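We use cookies to remember your settings. By staying on this page you accept them. Accept | Manage

# Kerngate Youth Transfers

A table of player moves between youth academies and first-team squads in the Vonwood regional soccer league, with minutes played before and after each move.

Release 4. Maintained at Kerngate. Questions and corrections go through the issue tracker.

## What's in it

The table has 373 rows. Each row is one move by one player. A player who moved twice has two rows with the same player code. Loans are included and marked as such, and a loan that became permanent gets a second row on the day the paperwork changed.

Of the 373 moves, 164 are promotions inside the same club. The rest are transfers or loans between clubs. Trials are left out, even long ones, unless the player was registered for at least one league match.

Files:

- moves.csv - one row per move
- clubs.csv - club codes, home ground, division
- minutes.csv - minutes by player code and season
- CHANGES.txt - what changed in each release
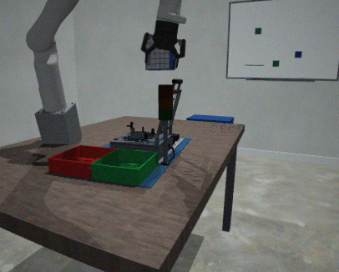 ## Columns in moves.csv

- player_code: a random string, stable across releases
- age_at_move: whole years, rounded down
- position: goalkeeper, defender, midfielder or forward
- from_club, to_club: codes that match clubs.csv
- type: promotion, transfer, loan, loan_end
- fee_known: yes or no
- minutes_before, minutes_after: league minutes in the season on either side of the move

Blank means unknown. Zero means zero. Please don't fill the blanks with zeros, as the first release did. It made the substitute goalkeepers look much worse than they were.

Fees themselves are not in the table. The clubs report them in different ways, and some include bonus payments that may never come due.

## Where it comes from

Registrations were copied from the league's printed bulletins and then matched to match sheets. Keogh supplied the sheets for the lower division in one batch - these are scans, and the handwriting on the substitution lines is sometimes hard to read. Where two readings were possible, the minutes are blank.

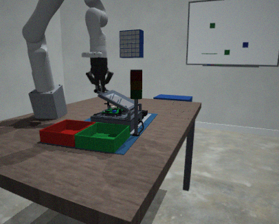

Matching was done with Joltine, our script for pairing names across seasons. It compares surname, birth year and shirt number, and anything below its threshold goes to a person for a decision. The script reads text files and writes text files. To rerun it, put the raw bulletins in the input folder and start with the oldest season.

## Known problems

Players with fewer than 40 league minutes in a season are often missing from the match sheets, so counts of brief appearances are too low. Position is taken from the first registration and isn't updated. At least one forward in the table has played as a fullback ever since his move.

January loans are thin in the two earliest seasons. The bulletins for that month were printed late, and we don't have all of them.

## Use

Free for research and for club use with credit to Kerngate. Don't use it to rank individual players under 18, and don't try to work back from player codes to names.

If you find a wrong club code, open an issue with the row number and the bulletin page. Fixes go into the next release and are listed in CHANGES.txt.

4 comments | 40 shares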